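Speaker notes: Sleep on a Ship's Schedule
(or, what a night watch taught me about being tired)
Elsie Oakley, evening session, 25 minutes plus questions

Opening

Wait for the lights. Say hello, thank Julián Arroyo for the intro (he will overdo it, let him).

Start with the alarm clock story. First night aboard the Ullach, twenty-three years old, and I set two alarms for the midnight watch because I was terrified of sleeping through one. I slept through both! Somebody banged on the cabin door and I walked onto the bridge with my sweater on backward. Pause for the laugh, if there is one.

Then the question for the evening: how do people get good sleep when their day is chopped into pieces? I love this question. I have loved it ever since that sweater.

How a watch works

Keep this quick, some of the room will know it already.

4 hours on, eight hours off, twice a day. On paper that sounds like plenty of rest. But the eight hours off also have meals in them, and laundry, and paperwork, and a call home if the signal is good. What's left for sleep comes in two chunks, and one of them is usually in broad daylight with somebody chipping paint overhead.

Do the paint chipping noise on the lectern. Twice is enough.

Mention the old sailors' trick of eating before you're hungry and going to bed before you're tired. Ask for hands: who here has worked nights? Nurses, bakers, new parents, everybody counts.

The cabin

My favorite section, try not to run over.

A cabin is tiny and you share it with your own gear. Every single thing needs a home with a door on it, or it ends up rolling around at three in the morning (my enamel mug, the whole way across the Bay of Biscay, I can still hear it). When I came ashore I kept the habit. I get everything put away and the floor clear before I even think about lying down, and I swear I fall asleep faster in a tidy room. Could be pure superstition! I'm keeping it.

Light is the big one. We taped foil over the porthole. It looked terrible and it worked beautifully. Now I have proper blackout curtains and I still miss the foil a little.

Read out the line from my logbook, February: "Slept five hours straight. Feel like a queen."
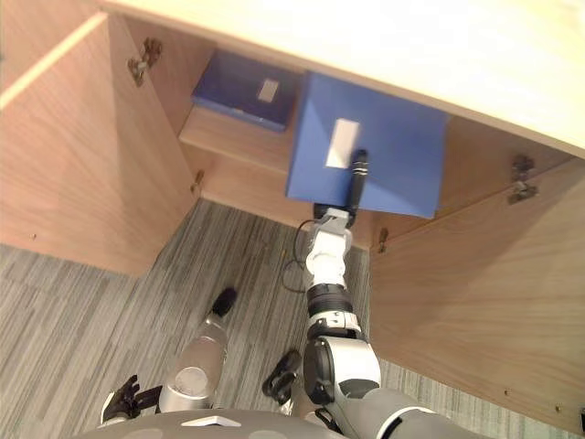 The notebook study

Explain where the numbers come from, and be plain that this was a hobby project run by two people with a stack of notebooks. Julián was cook on the Sandhu and I was second mate, and we asked everyone we sailed with to write down three things: when they lay down, when they got up, and how they felt, in one word.

We ended up with around 3,000 entries. From 515 of them we also got a note on what the person had eaten in the last couple of hours, mostly because Julián was the one collecting those and he can't help himself.

What we noticed:

People who kept one of their two sleeps at the same time every day used happier words. Even if the other sleep was a mess! One steady anchor seemed to carry the rest.

Coffee at the end of a watch was a disaster for almost everyone. Coffee at the start was fine.

The word "fine" turned up more than any other word, and I have stopped believing it. Slow down here. Ask people what they say when they're asked how they slept.

Remind them we had no control group and one of our best note-takers was on a banana-only diet for a month. Take it as a set of stories that lean the same way.

The midnight meal

Hand this part to Julián if his voice is back. If it isn't, I do it, and I apologize for my cooking in advance.

On the Sandhu he served something small and warm at the change of watch. Soup, rice, an egg. Never anything fried. The crew coming off ate a little and went to bed, the crew going on ate a bit more and stayed awake. People started showing up ten minutes early for it, and that turned the handover into an actual conversation. I can't tell you how much better a watch goes when you've had a proper chat with the person leaving it.

Recipe for the Rirus broth is on the handout. Ollside printed them for us, thank them by name!

Next slide while people are picking up handouts.
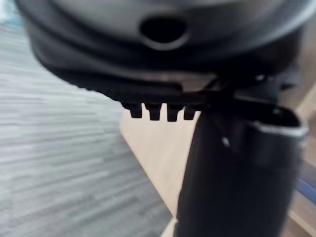 Grey on top, black around the rim.

What to try at home

Go slowly, people write these down.

Pick one sleep time and guard it for two weeks. Tell the household.

Make the room darker than you think it needs to be.

If you nap, put a chair by the bed with your shoes and a glass of water on it, so getting up takes no thinking at all.

Write down one word each morning. Ban the word "fine."

Questions

Somebody will ask about melatonin. Say I'm a sailor, please talk to your doctor.

Somebody will ask whether I still wake at midnight. Yes! Most nights. I check the weather and go straight back to sleep.

If it goes quiet, tell the one about the seagull in the chart room. Return the clip microphone before leaving the stage.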